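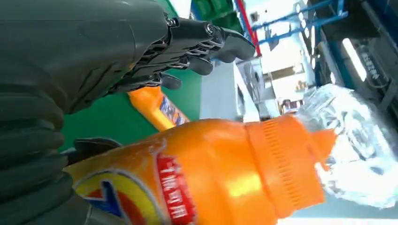
Progress report to the Carvalho Fund
Fleser Oral History Archive, second reporting period
Prepared by Muchen Peng, project lead
July 13, 2020

Dear Trustees,

You asked for something shorter than last time. I have removed the appendix on shelving, although I stand by it.

Where we are

The grant pays us to digitize the Fleser cassette collection, which holds 1,599 tapes of interviews with people who worked in the valley's canneries and dairies. At the close of this period 409 of them have been transferred, checked and given a catalog record. The plan you approved had us further along. The plan was written by me, in November, in a good mood.

Most of the lost time went in the spring, when the building was closed and the tapes were in it. We used those weeks to write catalog records from the interviewers' notebooks, and that part of the work is now ahead of schedule. One interviewer wrote in pencil, in a shorthand of her own, on the backs of feed store receipts. We can now read most of it. We also know a good deal about the price of chicken feed.

Tape condition

Better than feared. We set aside 19 tapes with mold or snapped leader and sent them to Stutaris for repair. Three have come back and play well. A fourth came back and is a recording of a church supper, which it presumably was when it left.

The labels are less reliable than the tapes. "Dairy, misc." has so far covered a strike, two weddings and forty minutes of a man explaining how to back up a trailer. We have added a subject heading for trailers.

Catalog software

We moved to Prelasell in the first month of the period, as agreed. It does what we need, once you accept that it will sort "The" under T. The export to the county library's system works for everything except names with accents, which come out as small puzzles. We are correcting these by hand until the next update — the vendor calls this a known issue, and we certainly know it.

Permissions

This is the slow part and will stay slow. Many release forms were signed for "use by students" and say nothing about putting a voice online. We are writing to families where we can find them. Replies have been kind and often long. Two families sent photographs and one sent a bill for postage, which we paid.

Budget

Travel is underspent, for reasons you can guess. Repair is slightly over. I would like to move the unused travel money into repair and a second cassette deck, as the one we have has begun to hum in B flat. A revised budget sheet is enclosed.

Next period

We will finish the cannery interviews first, then start on the dairies. The listening page should open to the public with whatever has been cleared by then. I have not put a date on it, having reread my November plan.

Please let me know about the travel money before we order the deck.

Muchen Peng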